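Five weeks with the Vorkia two-arm table kit

In September I finally ordered the two-arm kit from Vorkia. I was looking at it since the spring, and I read all the reviews I could find, but most of them were written after one afternoon. So I decided to wait with mine. I have now used the kit for five weeks, mostly in the evenings, and I think I can say something useful.

What comes in the boxes

There are two boxes and the big one is heavy, please ask someone to help you on the stairs. You get the two arms, the base plates, the aluminum profiles for the frame, power supplies, all cables and a bag with 56 screws. The tabletop is not included. The shop page says this, but in small letters, and I noticed it only after paying. I bought a butcher-block top in the hardware store and I am happy with it. It is heavy and it does not shake when both arms move.

The printed manual is short. The pictures in it are from the older version of the base plate, with the holes in another place, so for the left arm I did the work two times. There is a newer manual on the support page. Download this one and put the paper one away.

Assembly

The seller promises two hours. I needed one full Monday and a part of the next evening. The frame is easy. The cables took me the most time. They are long enough, but you must think how the arm will turn before you tighten the clips. My first try pulled on the elbow each time the arm stretched out.

The software

It is called Stoltdale and it runs on a normal laptop. You move an arm by hand, save the position, and later you join the positions into a sequence. I am not a programmer and I could do it on the first evening. What I don't like is that each arm has its own list of positions. If you rename something in one list, the other does not know about it. Also there is no undo button! I lost one good sequence like this, and now I save a copy every 20 minutes.

What I do with it

I practice handing over small things, from one gripper to the other. I keep a small black tray near the back of the table and a clear box with colored tape rolls next to it. For the thin parts, like a white clip, you have to lower the gripper very slowly. I set the speed to the lowest level and had patience.
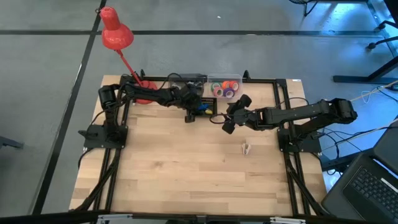

Good and less good

The joints are quiet, I can work late and the neighbors do not complain. The grippers open wide enough for a roll of tape. Support answered me in one day, in polite and clear language.

Less good: the fingers are hard and smooth, so I ordered rubber covers from Flostura, and they should be in the kit from the beginning. The clips for the cables are weak and two of mine are already broken.

Price

I paid a little over 700 for everything without the tabletop. For a hobby it is a lot of money. I would buy it again, but I would first ask if the new manual is now in the box.

Next time I will write about the rubber covers, if they arrive.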